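The Olham Set

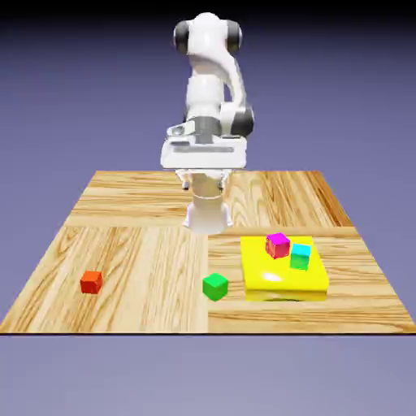
Episode 490 was the last of the batch, and Martim Godinho had left it until the evening. The instruction file held one line: put the green cube on the yellow platform. He took hold of the controller, pressed record and waited for the clock to start.

Codudow paid by accepted episode. An episode was accepted if the arm finished the task, kept clear of the other cubes and came to rest within the time limit. Rejected ones went into a folder named Rover, after a dog that had belonged to the previous operator. The learner was trained on the first folder only.

He lowered the hand, closed it on the green cube and lifted. At the platform he stopped for 3 seconds. He had no reason to stop. He then set the cube down, opened the fingers and backed away.

The checker passed it. Martim wrote "hesitation, operator" in the notes field, which was not read by anything, and sent the batch to Takeda.

The trained policy came back in November. He ran 11 trials. In each one the arm picked up the cube, carried it to the platform and stopped – 3 seconds, by the log – before letting go.

He searched the batch for other pauses. There were 2, both his, both late in the evening. He opened a new report, typed the episode numbers and left the cause blank.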